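The Snack Bin Project: Tidying Up What a Shared House Eats

Abena Sulemana
Household Studies, final project report
July 23, 2026
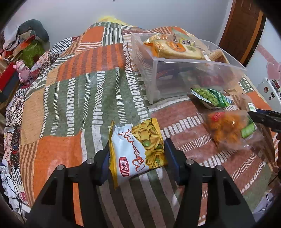

So my project started with crumbs. I live with three other students in a house on Quintanilla Street in Brundemstead, which makes 4 of us sharing one kitchen with very little cupboard space, and by March the snacks had spread everywhere. We had crackers behind the toaster and sweets in the drawer with the batteries, and I once found a bag of peanuts inside a rain boot. When our instructor asked us to pick a storage problem at home and work on it for 4 weeks, I didn't have to think very long!

My question was pretty simple. If all the packaged food in the house lived in one open bin, would we stop losing things and stop buying doubles? I also wanted to know what kinds of packages are annoying to store together, which sounds like a small topic until you try to stack a bag of chips on a loaf of bread.

What I used

I went with a big see-through plastic bin with no lid. I did look at the lidded ones in the Skokton housewares store, and they're nicer looking, but I know my housemates and I know myself. A lid is one more thing to put back. The plastic is frosted, so you get colors through the front and not much else, and I'll come back to that because it ended up mattering.

For sorting I needed a soft place to spread things out. Our kitchen counter is narrow and usually has dishes on it, so I did the sorting on top of a patchwork cloth. It isn't flat under there, and the little bags slid around and tipped over whenever I put something heavy next to them, but it was big enough and I could shake the crumbs off outside when I was done.

How I sorted

My first plan was to sort by person. That lasted one evening. Half the food had no clear owner, and the other half had an owner who said "oh, anyone can have that," so I gave up and sorted by package instead.

Bread was the first problem. We buy the pale sliced kind in a clear package, and if it goes in early it gets squashed by whatever lands on it. I moved it to the top of the bin and it stayed in much better shape there. The brown textured thing went at the end, leaning on the side, and it was happy enough standing up like that.

Then there were the small bags. I had been treating them as filler, just pushing them into gaps, and that was a mistake. There's a little yellow and white one with a long-necked cartoon animal drawn on it, and the picture on the other part has yellow chips, curly noodle-looking pieces and a few green peas. It's a cute bag and everybody likes it, but it's so small that it sank to the bottom every time. The green bag with the peas or beans on the front (I'm going by the picture, I can't read the label) was a bit easier to spot, but it kept ending up next to the bin — I'd take it out to reach something else and forget to put it back. I wrote that down as a design problem and not as me being lazy, although my housemates had other opinions.

What happened

The good part is that the other three started using the bin without being asked. By the second week there was nothing behind the toaster. We also stopped buying doubles of bread, which had been our worst habit.

The bad part was the lower half of the bin. You can tell through the frosted wall that there is something reddish-pink down there, but you can't tell what it is, so people just took whatever was on top. I had a budget of 40 dollars for the project and spent part of it on a set of Namer dividers, hoping they would hold the small bags upright. They helped a little in the middle and did nothing at the edges, where the sides slope in and the dividers wouldn't sit straight. I should have measured the bottom of the bin and not just the top. My instructor had told us all to do that, so I lose a point there.

What I'd change

I would get a shallower bin, or use two of them, with bread and bigger packages in one and all the little bags in the other. I'd also sort more often. Once a week was my plan, and I managed it three times out of the four.

The house voted to keep the bin, and the dividers now hold envelopes. I've moved the small bags to an old shoebox on the shelf by the window, and I'm still trying to decide where the crackers should go.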